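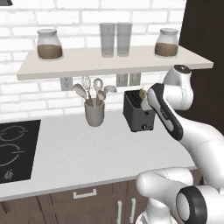
The toaster task in the Koratton kitchen, with the gripper at the slot.

20 Oct 2019
By Nataša Georgiou

Koratton is a simulated kitchen for testing robot arms, sold with a printed rulebook. We already had a kitchen scene that worked well enough, so it was the rulebook I wanted. Our group has never had written rules for how a trial gets set up, stopped and scored, and people were doing it their own way. We ran 2000 trials with it, starting in August.

The book has 10 chapters. The first half is about setup and is the better half. You have to write down the start pose, the camera view and the position of every loose object before you press run. You also have to say what counts as success before the first trial. For the toaster, we wrote that the bread has to be in the slot and the gripper has to be open and clear of it. Bread in the slot with the fingers still closed is scored as unfinished. We had been counting those as passes.

Keep-out zones

Each fixed object gets a zone the arm may not enter unless the task calls for it. In the toaster view that meant the shelf with its jars and glasses, and the crock of utensils right next to the toaster. The crock is the hard one. The handles fan out wide, and the book only shows zones drawn as plain boxes. A box big enough to cover the spoons also covers part of the approach to the toaster. We ended up using two boxes, one for the crock and a narrow one for the utensils.

The rule on carried objects is good. The zone check must include whatever the arm is holding. In the table view, the piece hangs below the wrist and would reach a chair or the table corner before much of the arm did. Our old checks covered the arm only. 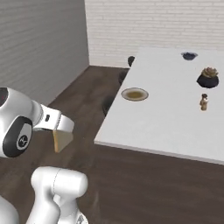

What I would change

The chapter on stopping is thin. It says to stop on contact with a keep-out zone but not whether to reset or carry on. Furkar, the plug-in we use for logging, can do either, so we picked reset and wrote it on the inside cover.

There is also no rule for people. A pass in simulation says little about a real kitchen with someone standing in it, and the book should say so on page one.

The price is 900 for a lab license. I'd give it four out of 5 for the rules and three for the kitchen.

Comments

bundgaard_k: Does the rulebook come separately? We only need the setup chapters.

Nataša Georgiou: No, I asked. It's the full package or nothing.

tidewrack: We draw zones as cylinders for things like the crock. Fewer false stops than with boxes.

m.oake: Does it run under Fusel, or do you need their own viewer?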